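Tuesday Club, Minus the Tuesday

I'd been told to bring biscuits, which should have warned me how long the evening would be. The robotics club at Wosatby meets in a former sewing room (there are still pins in the floorboards, so keep your shoes on) and by the time I'd found the right staircase Tomoyo Ogura already had the kettle going and a row about cable ties was well under way.

They're getting ready for the Nernolier student challenge in November, and I love how odd the rules are! Each team gets 338 seconds to pick up plastic parts from a plain surface and put them in the right tray. You score 100 points for a clean run and lose 2 every time you drop something. Daichi Shibata, who writes most of the code, told me he'd dreamt about dropping things.

Flat shapes are easy enough, apparently. Curved ones are the pests, and see-through curved ones are worse still, so those get most of the practice. "You have to find the bit that wants to be held," said Relu Bratu, and then went pink and said to please not print that. Sorry, Relu.

I had a go with the controls myself and was dreadful at it. My fingers wanted to grab the fattest part of everything, while Tomoyo kept steering me towards some little block or tab I hadn't even noticed. When I did finally close on something, I cheered so loudly that Masaru Ichikawa came in from the corridor to see who'd been hurt.

After that we ate the biscuits and argued about whether the arm needs a name. Masaru wants Wolex. Daichi says it can have a name when it stops dropping things. 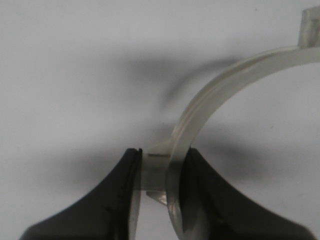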